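# Folding quilted cloths so they stay folded (and what to do with the rest of the table)

**piping_hot_33**

Hello all! Long post, sorry in advance, I've had my coffee. We have a big white shared table at work that ends up holding everything, and I've decided August is the month it gets sorted. First problem is the quilted cloths. I fold them, I turn my back, they puff open again like bread dough. My mother could fold a quilt so it sat flat as a phone book and I did not get the gene. Does anybody have a method for the thick stitched kind?

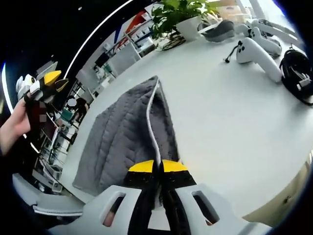 My own habit has been to fold in half and then in half again, pressing with my forearm, and I suspect that's where I go wrong. The dark gray one with the white piping is the worst of them. Pick it up by the fold and it stands in a peak like a little tent, and the piping runs right along the top of it. Do I fold with the trim inside or outside?

**Brurent**

Welcome to the club, we have all fought that cloth. Trim outside, always. Fold in thirds the long way, smooth from the middle out with the flat of your hand, then roll it loosely. A roll doesn't care how springy the batting is. I keep 11 of them in one drawer this way and they behave.

**Mahfuz Mondal**

I'm going to disagree with Brurent, with love. Rolling is fine in a drawer, but on an open shelf rolls wander off and you end up chasing them. I fold in thirds both ways and put something heavy on top overnight. Also, piping hot, I'd clear the table before you fold anything. You need room for your elbows.

**piping_hot_33**

Fair point about the elbows! All right, the rest of the table, then.
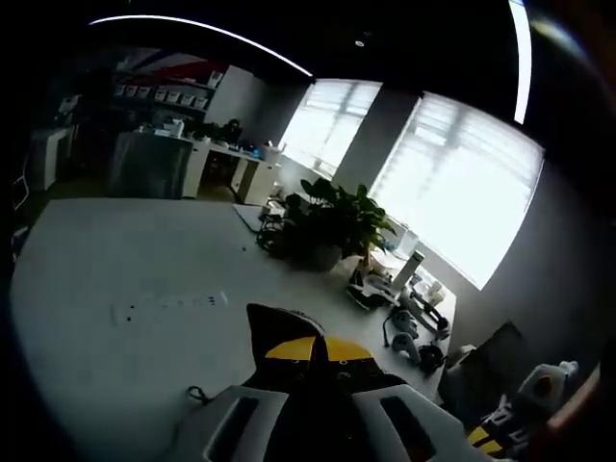
Cords are what I dread most, and I've been putting them off the way you put off the dentist. I bought a pack of Noltus cord wraps last summer and have used exactly two. The tangle of black cables by the plant needs them badly, and the white cups and the tall white bottle over on the other side should really live somewhere else. We do have white bins with labels on the shelving, so I can't even claim there's no place for things.

**Skullirmont**

Please don't hide the cords in a bin until they've been sorted, I beg you. Once they go in a bin they become one cord. Lay them out, wrap each one by itself, put a bit of tape on it with a name. It's dull work but you can do it with the radio on.

And leave the plant where it is! Everyone wants to move the plant when they tidy and then it sulks for a month. It has those lovely windows.

**Kumarasinghe**

Seconding the plant. On the cords I'd go easier than Skullirmont does, because in my experience the tape falls off by Christmas. One hook per cord is plenty. As for the cloth, I'm with Mahfuz on thirds, but you don't need a weight if you fold along the stitching. Find a line in the pattern and let it be your crease.

**piping_hot_33**

Oh, I like that, I had never thought to look at the stitching! So I've put all your advice together in the order I mean to try it, and please shout if it's wrong:

1. Cups and bottle to the kitchen.
2. Cords laid out and wrapped one at a time (tape AND hooks, to keep the peace).
3. Cloth spread out with room on both sides, the gripper's two black fingers pinching it while I look for a line to fold on. 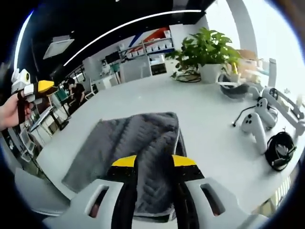
4. Thirds the long way, trim outside, smooth from the middle.
5. Thirds again, onto the shelf, and the heavy book only if it misbehaves.

**Brurent**

I still say roll it at step 5, but that's a good list. Come back and tell us how the cloth looks in the morning.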